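May, 3:10 pm. Folding trial, bedroom at Busstead

Still not convinced by the "heavy at the bottom" rule. Black clothes went lowest, then the purple one with the print, the taupe fuzzy one, white fleecy one on top. Neat enough, but fleece springs back and I doubt a stack like this survives being carried to the wardrobe. Bedding kept separate at the end of the bed. Timer said 18 minutes, which seems a lot for one stack.

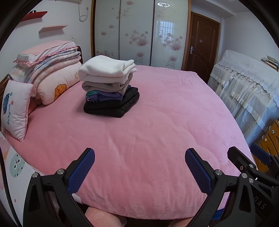 Ratih thinks the rule is fine and my folds are too thick, and wants the fleece done in thirds next time. Maybe. Will try it once before I change the sheet.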